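# Teaching the cloth fold by hand

Last edited February 19, 2019

These are the working notes for recording cloth-folding demonstrations with the two hand-held grippers. They assume the Skarnel recorder is installed and both grippers show up in its device list. If they don't, do the pairing page first.

## What you need

- Two hand-held grippers, charged
- One square cloth, small towel size, with no fringe or tags
- A clear patch of table larger than the cloth
- A second person for the first few takes, if you can get one

A plain, light-colored cloth is fine. Avoid anything slick. Tarcísio Leite tried a satin napkin in June and the corners slid out of the fingertips on most takes.

## Before the first take

1. Wipe the lenses. A thumbprint will blur every take you record until somebody notices.
2. Open and close each gripper fully, three times. The recorder uses this to set the range of finger width.
3. Put both grippers on the table and press **Start map**. Pick them up one at a time and move slowly through the space you plan to work in.
4. Wait for both status bars to turn green. If one stays amber after 45 seconds, restart that gripper only.

## Recording the fold

Lay the cloth flat with one corner pointing toward you.

1. Press **Record** and hold still for a count of two.
2. Bring the right gripper to the far corner and pinch it. Take only as much cloth as the pads cover.
3. Lift and carry the corner toward you in one low arc, and lay it on the near corner. You should have a triangle with the long edge away from you.
4. Open the fingers all the way before you move off. Half-open fingers drag the top layer.
5. Pinch the near point, both layers together, with the left gripper. Pinch the right-hand corner with the right gripper.
6. Pull very lightly until the edge between them is straight, then let go with both.
7. Hold still for another count of two and press **Stop**.

Keep the speed even. Slow is fine, but stopping halfway to think is not – the policy learns the pause along with everything else. If you lose track, stop the take and mark it as bad.

With two people, each takes one gripper. Agree on who moves first and don't talk with your hands while recording.

## How many takes

For one cloth on one table, 13 good takes will show you whether the setup works. Train on those overnight and look at the result before recording more. Our first full set for the Stanell arms was planned at 1,000 takes, and 681 were left after we threw out the bad ones.

Shift the cloth a hand's width between takes and turn it a little. Change the table every so often too.

## Checking a take

Play it back at half speed and look at the fingertips at each pinch. Reject the take if:

- the pads close on one layer when they should have two
- the corner leaves the view before the fingers close
- the two tracks drift apart while both grippers are still

Rename the good ones with the cloth and table code, then move them to the upload folder. The upload starts at night and clears the folder when it finishes.
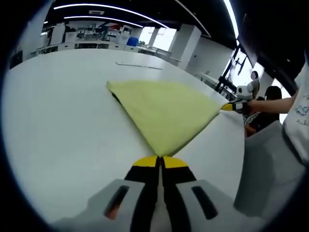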